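A Sunday at the Lultedberg workshop

The shared workshop at Lultedberg opens its doors twice a year, and in February I went over by train to have a look. Entry was free. You sign in at the door, hang your coat up and wander about as you please.

The ground floor is all woodwork and bikes. The robot people are upstairs, in a long room with a grey floor, and most visitors went straight there. Two builds were on show. The first, called Noltier, is a small wheeled cart meant to carry tools between benches. It was in pieces when I arrived and still in pieces when I left, but its builder was happy to talk about motors.

The second build is Lulance, an arm with a jointed hand, and it is a much bigger job. The members have put nearly 800 hours into it over two winters. The control program is their own and stood at 1,704 lines on the day. They want it to manage a simple breakfast: bread out of the toaster, on to a plate, plate moved across. The fingers are the hard part, I was told. Bread squashes easily and plates are slippery, so the grip has to change between the two.
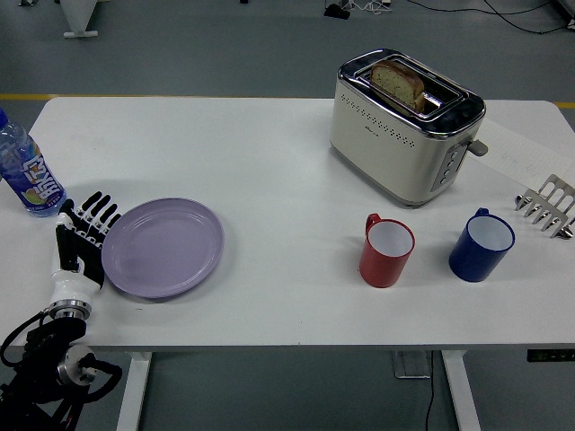

Lulance's hand next to the purple plate, with bread in the toaster across the table.

I stayed upstairs until the talk at three, which covered wiring and how to stop cables catching at the elbow. It was rather technical but the questions were good.

Food was soup and rolls from Castaño, the café over the road – fair prices, long queue. The stairs are steep and there is no lift. The next open day is planned for the autumn.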